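Llevo unas semanas con el Pletidis en la oficina y ya puedo decir que la caja pesaba más que el manual, que son 18 páginas, cuatro de ellas dedicadas a felicitarme por la compra. Lo vende Nemdale en alquiler mensual, con un paquete de arranque que promete «destreza desde el primer día». El primer día lo pasé buscando dónde se introducía el número de licencia.

Vamos con lo bueno, que lo hay. Las manos son una maravilla. Cada dedo va por segmentos, con unas tiritas de luz azul junto a las articulaciones que no sé si sirven para algo, pero que a las visitas las dejan calladas un buen rato. El agarre envolvente me ha convencido: le pones delante una cosa alargada y de forma rara y los dedos la van rodeando sin esa brusquedad de máquina de feria que tenía el kit de Langat.
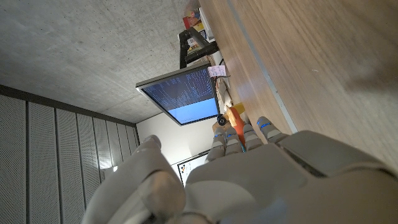 *Los dedos, con el objeto naranja. Al fondo, la pantalla llena de texto.*

Lo regular es el software. El asistente de configuración tiene 86 parámetros por mano y un botón de «Restaurar» pegado al de «Guardar», decisión que solo puede haber tomado alguien con mucho tiempo libre. Los perfiles de agarre se pierden si cambias el idioma de la interfaz. Lo sé porque la puse en español, error que no volveré a cometer.

Y luego están los objetos transparentes. El folleto dice, en letra generosa, «todo tipo de vajilla». La letra menos generosa excluye el cristal y el plástico transparente «en determinadas condiciones de iluminación», que por lo que voy viendo son las que se dan de día y también las de noche. Con una taza opaca, ningún problema. Con un vasito de plástico transparente, yo no me jugaría la cena.

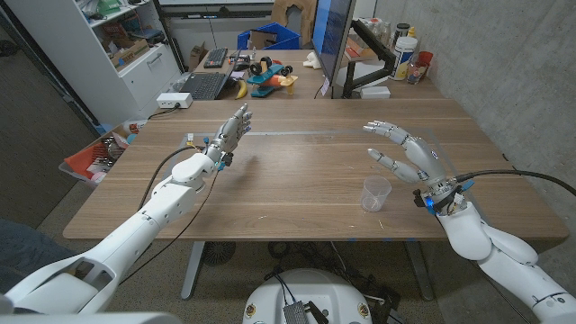

Gellitz me escribió por correo que a ellos les pasaba lo mismo, que lo arreglaron bajando la velocidad de aproximación a 200 y que en soporte tardaron hasta diciembre en reconocerles el fallo. No especificaban 200 qué. El manual tampoco, así que lo he puesto y ya veremos.

Queda el precio: 2,000 al mes, con las dos manos incluidas y los cables de repuesto aparte. Para un laboratorio con presupuesto me parece razonable. Para una oficina como la nuestra, es mucho dinero por algo que todavía no se atreve con un vaso. Voy a renovar otro mes de todas formas, porque el formulario de devolución pide el embalaje original y las cajas las tiré la primera tarde.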